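Print this page | E-mail this page

Treloar Building: Break Room Gallery

The second-floor break room was rearranged in February. The long counter went out and separate cabinets came in, along with new shelving from Warneck. Howard Nuttall and Intan Ngau moved most of the furniture. The room is open to all 54 people on the floor until 6 p.m.

Snacks are still shared. Leave anything you want to give away on top of a cabinet, and put your name on anything you want to keep. Opened drinks should be finished or poured out by the end of the day. Cans go in the blue bin by the stairs and wrappers go in the trash.

Cabinet tops 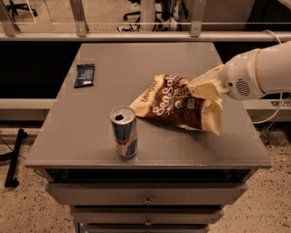

Sea salt chips, an energy drink and a small dark blue wrapper on the gray cabinet. The can is open.

Still to come

Pictures of the shelves and the coffee corner will be added when Marjorie Whitlock has finished the labels. Send your own to Issa Khoury, extension 794.

Print this page | E-mail this page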